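The Long Table

Yu-ting Leung got the key to the second floor from a man at Foniscombe who did not look up when he handed it over. It was on a loop of string with a paper tag, and the tag said 208 in pencil. She signed for it and went up the stairs.

The company she worked for was called Erkine, and until January it had been called Trotus. The old name was still on the mugs. She had been there two years and had moved desks four times, and each time she had been told it was the last. Now the lease was ending and everything in the room had to go to the Dudás building across the river, where there was an elevator and no place to park.

Her job was the tables. She had not asked for it. There had been a meeting, and at the end of the meeting her name was next to the word "furniture" on the board.

She had a floor plan of the new place folded in her jacket pocket. Somebody had drawn the tables on it as rectangles, all the same size, and she already knew that was wrong.
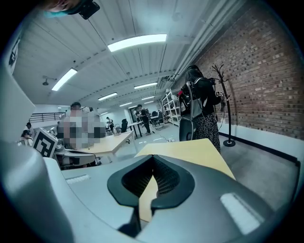

The tables had come from three different offices and had been bought by people who never met. Yu-ting walked between them with the tape measure and wrote on the back of the plan. The long one was the one she liked, with its pale wood top and the white edge running around it, and legs so thin they didn't look up to the work. She had eaten her lunch at it on her first day. A woman from accounts had sat across from her then and told her which of the windows opened, and the woman had left that spring, and Yu-ting had gone on opening that window ever since.

She measured it twice. On the plan it was supposed to go against the back wall of the new room, between a door and a radiator. It was 16 inches too long.

She measured it again from the other end, and it was still 16 inches too long.

"It could go in the middle," she said to Peter, who had come over to see what she was doing.

"There's a middle?"

She showed him the plan. The middle was already full of rectangles.

"They want to sell that one," he said. "I thought you knew."

"Who does?"

"It was in the email. Anything that doesn't fit gets sold. There's a place that gives you 50 dollars a table and they pick it up."

She hadn't read the email to the bottom. She folded the plan and put it back in her pocket and said she would think about it, although it wasn't clear that anyone had asked her to think.

At noon she bought a sandwich and ate it on the stairs. She thought about her mother, who had moved nine times and took the same kitchen table every time. It never fit. In one apartment it had blocked the oven door, so that you could open it only far enough to slide in a flat pan. They ate a lot of flat things that year. When her mother finally bought a smaller table, she put the old one in the garage and kept the paint cans on it, and when she talked about the kitchen table she still meant the one in the garage.

Yu-ting went back up and found the room as busy as it had been all morning. She asked Peter for the phone number of the place that paid 50 dollars. He wrote it on a yellow square of paper. She called from the hallway, where it was quieter.

The man who answered wanted to know the length, and she told him. He wanted to know if there was damage, and she said there was a ring from a cup near one end. She didn't say it was her cup.

"We can come on the last day," he said. "Does it come apart?"

"I don't know."

"Legs usually unscrew. If the legs come off, it'll go down the stairs on its side."

She thanked him and told him she would call back. Then she stood there with the phone in her hand. She knew the plan well enough by now to see it without taking it out. There was the door, the radiator, the back wall. On the other side of the door was a narrow strip that had no rectangles in it, only the word "hall."

She took the plan out anyway and laid it against the wall and held the tape to it. The hall in the Dudás building was longer than the room. It had a window at the end. Nobody had put anything there since a hall was for walking through, but it was wide, wider than it needed to be, and a table along one side would still leave space for two people to pass.
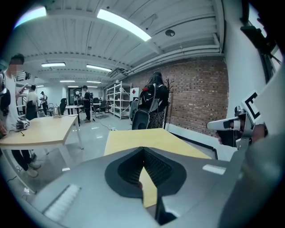 The second floor, with the brick wall and the low ceiling.

She did not tell Peter about the hall that day. She told him the table was taken care of, and he nodded and went back to what he was doing.

On the last morning she came in early with a screwdriver from home. The legs unscrewed, as the man had said they would. She put the screws in an envelope and wrote "long table" on it, and taped the envelope to the underside of the top. There was another piece of tape there already, old and brown, and under it the outline of an envelope that had been pulled away. Someone before her had done the same thing.

The movers carried it down on its side. One of them asked where it was going.

"The hall," she said.

He looked at his sheet. "I've got nothing down for a hall."

"It's the part next to the door. I'll show you when we get there."

He shrugged and wrote it in. She went back up to look at the brick one more time and check the window. It was open a few inches — she must have done that herself when she came in. She shut it, locked the room, and took the key down to Foniscombe, where the same man put it in a drawer and had her sign the sheet again on the line under her first name.

The truck had already left. She walked to the bridge.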